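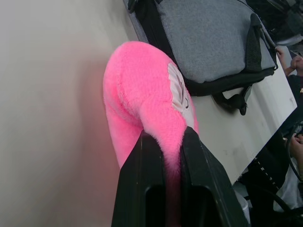 Questions we get about the Braltolis robot club

What do you all do in there?

Mostly we teach a robot arm to pick things up and put them where they belong! This semester's project is called Tullia, and it's a tidy-up task: toys, pouches, socks, whatever people bring in. I joined in October knowing zero about robots and I was running the arm by my second meeting (badly, but still).

Why plush toys?

They squish, they flop, and they never sit the same way twice. A block is easy. Something pink and shaggy that bends in the middle is a whole different afternoon, and you learn a lot about where to close the fingers. Tags are fine, leave them on.

Do I need to know how to code?

Nope. Plenty of us started by driving the arm by hand and sorting the recordings. If you want to code later, we have a starter folder called Garg that walks you through it.

How many tries does it take?

More than 1,000 for this task so far. We're at 1,638 recorded grabs, and 338 of those are plush. Our goal for the Droralum meet is a 70 percent success rate on toys the arm hasn't met before.

Can I bring my own stuff for it to grab?

Please do! Soft is great, and so is anything with zippers or straps. No glass, no food, and nothing you'd cry over if it got pinched.

What should I wear?

Regular clothes. Tie back long hair, and watch the cables by the table, I've tripped on them twice.

When do you meet?

We start at 4:30 p.m. and usually wrap up by 6. You can come late, just knock loudly.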